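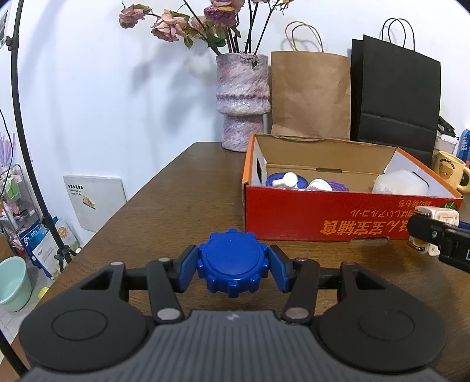 Who is responsible for checking the fingertip pads on a hand-held gripper before a shift? Under the new handling rules at the Tetilside site, it is the person who will hold the tool, and the check must be signed before the first grasp of the day.

The rules were published on Tue 10 March by Clarus, which runs automation work in Tetilside and Ruawai. They apply to all hand-held grippers and to the fixed arms which later repeat the same tasks. Until now each site had its own sheet, and the Ruawai sheet had not been changed for a long time.

The main points are short. Pads are to be replaced after 60 hours of use, or sooner if the surface is torn. Screws on the fingers are checked with a hand tool, not by eye only. When two grippers work at the same table, the operator should close one on its object before the other one starts to move towards it. Household objects may be used for practice, but anything with a sharp edge must first be shown to the shift leader.

There is also a new rule about stopping. If an object slips twice, the operator puts the tool down and writes a note. In the old practice people often tried again many times, and the reason for the slip was lost.

Clarus says the text was prepared after a review of 1621 work records from both sites. In 147 of them the pad check was missing, and in 193 the operator had signed at the end of the shift. The company did not say how many of these records came from Ruawai.

Operators in Tetilside have asked for one change already. They would like the sign-off to be on paper as well as on the tablet, as the tablet is shared and there is a queue in the morning. Clarus has agreed to try this until the end of March.

The Londville site, which will open later, is going to use the same rules from its first day. A printed copy is available at each site office.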